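25/09/2002
By the Prendbridge Tenants' Information Desk

Moving out: common questions

When must I give notice?
Three weeks before you leave, in writing. A telephone call is not sufficient. For the Titosen building please use the form from the Casero Street office.

Do I have to paint the walls?
No, if the colour is the same as when you came. Small nail holes are accepted — large ones must be filled.

How many keys do I return?
All of them, also the copies which you paid for yourself.

When do I receive my bond?
Within eight working days after the inspection. In November it can take longer.

Can I leave some things behind?
Please do not. Every room must be bare up to the corners, and one small item on the floor is already written in the report. 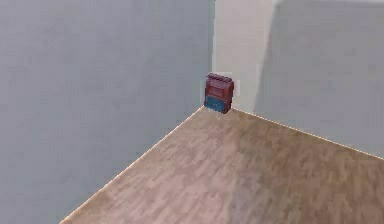

Picture: Bensaid Visuals

What happens with items that are left?
We keep them for two weeks in the storage room. After this time they are given away, and you pay the labour.

Can I be present at the inspection?
Yes, we recommend it. Tell the office your preferred hour when you give notice.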